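Anika Boateng starts work at 6:15, before the bond desk fills up. When I called her on Monday she had already read the overnight prices and was eating breakfast at her keyboard. She manages fixed income at Willisard, a firm that looks after the pension money of small manufacturers.

I asked her first why her clients still hold so much cash. "They got used to being paid for doing nothing," she said. "Short bills gave them a good income, and it is hard to leave a comfortable chair. But the rate on a bill is only promised until the bill matures. After that you must take what the market gives you."

Her own answer was to move money into longer notes, a little each month, beginning in January. The decision was not popular with everyone. One client, the toolmaker Kirnard, asked for two meetings before it agreed.
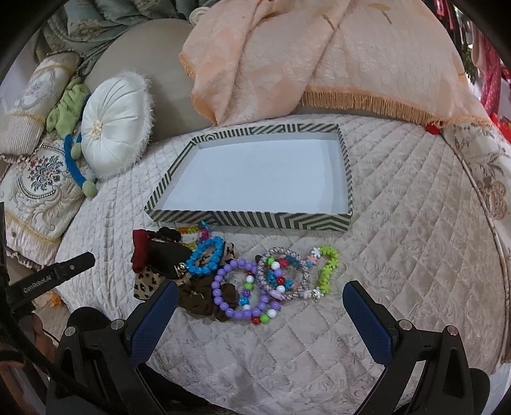 By Thư Đỗ
Markets and Savings

"I understood them," Boateng said. "If yields go up after you buy, the price of your note falls, and it looks bad on the statement. I told them to look at the date when they need the money. For Kirnard this is 12 years away."

Kamran Afridi, who trades corporate debt at Kamel, sees the matter differently. He thinks the extra yield on long paper is still too small. "I need to be paid for waiting," he told me by phone. "Today the market pays me almost nothing for it – so I wait in short paper."

When I repeated this to Boateng, she laughed. "Kamran can change his mind before lunch. A pension plan cannot." She holds 119 different issues and sells very few of them before maturity.

We spoke also of company bonds. She has reduced them, mostly among retailers, where she finds that too much debt must be refinanced at higher cost. She would buy again if prices fell enough, but she did not want to give me a level.

Her next client report goes out on Friday, and she was still writing the page on inflation.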